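I went to the open day at Saha's workshop in Drevunville expecting the usual: a machine waving from behind a rope, a screen with a film on a loop, some biscuits. I stayed until they wanted to lock up. Nearly all of that time I spent at one table, looking at a box on a gridded sheet, and I have been boring my friends with it ever since. 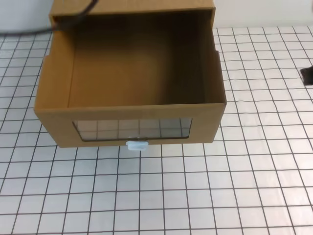
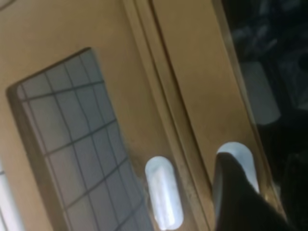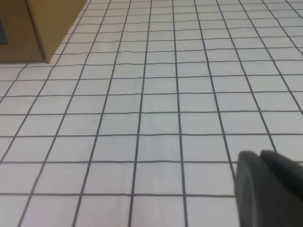
Pictures: Saha open day, Drevunville, June 2023

I've been to a fair few of these events (the big one at Kilten draws 1,000 people and you can hardly see over the heads) and most of them make the same mistake, I think. They show you the finished trick. A robot pours a drink, everyone claps, and you go home knowing no more than when you came in. What I loved about Drevunville was that they let us stand there for the fiddly bits.

Look at the middle picture. Two long oval holes, side by side with a seam between them, and one dark finger with its tip inside the right-hand one. You would do that with your own hand while talking to somebody about the weather! But stand and think about it for a minute. The finger has to find the hole, go in far enough to get a hold and not so far that it jams, and it has to do it with a view from so close up that half the world is a blur. I had never once considered how much I know about holes until I watched a machine being taught about one.

Zeeshan Butt was looking after the table and he was wonderfully patient with us. I asked him why they didn't use something grander than a box and he said a box was plenty to be getting on with. A boy near the front wanted to know if it could open his lunch. Zeeshan took the question quite seriously and they had a long talk about lids.

My view, for what it's worth, is that more places should do it like this. People are nervous about robots, and some of that is fair enough; I worked 21 years in a packing shed and I have my own opinions on what gets called progress. But a good deal of the nervousness comes from only ever seeing the polished version, where the thing looks cleverer than it is. Put people next to the table and let them see the gripper hanging over a bare patch of squares with the box off in the corner, and they start asking much better questions. My neighbour, who is 76 and came mostly for the lift, asked about the thickness of the fingers and got an answer that lasted 20 minutes.

I know there is another side to it. The firm at Broten told me once that the slow stuff puts visitors off, and I did see a couple of families drift away to the tea urn. Fine, let them have their tea. The rest of us were leaning in with our arms folded, willing that finger on as if it were a penalty shoot-out.

They are doing another one in July. I've already put my name down, and I'm bringing a folding stool.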